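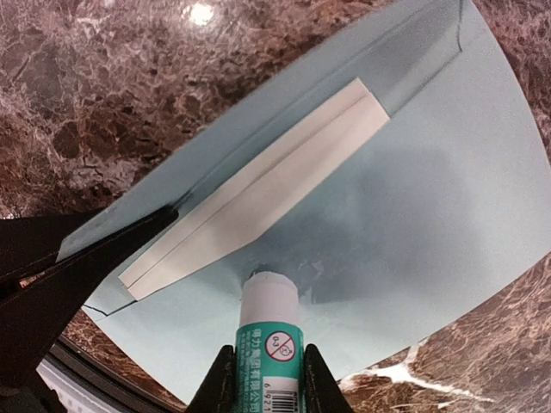 Folding and creasing, week 2. Read these notes before the studio hour. Every fold in this unit starts with a hard, flat surface, and a cutting mat is too soft for a good crease. Polished stone works well, like the marble tabletop under the pale blue sheet, and so does glass. Fold the flap over first and press it from the middle out to the ends. A narrow strip gets folded lengthwise, as with the white one lying on the blue, and you can keep it parallel to the flap while you judge the width. Look at the doubled ends of your own strip – if the two layers don't meet there, open it and start over.

Grain
Paper folds more easily with the grain than across it. Bend the sheet gently both ways, without creasing, and feel which way gives less resistance. Mark that direction lightly in pencil.

Small cuts and tears
A short tear near an edge will grow if you fold through it. Trim past it or turn the sheet so the tear falls in the waste.

For next time
Bring one large colored sheet and one white sheet. The Skavard pad is fine. Cut a strip 280 mm long and fold it lengthwise three times over, using a fresh strip each time. Keep all three, including the bad ones. Olga Ibarra has spare bone folders in the studio. Hand finished strips to Emiliano Cáceres, with your name in pencil on the inside.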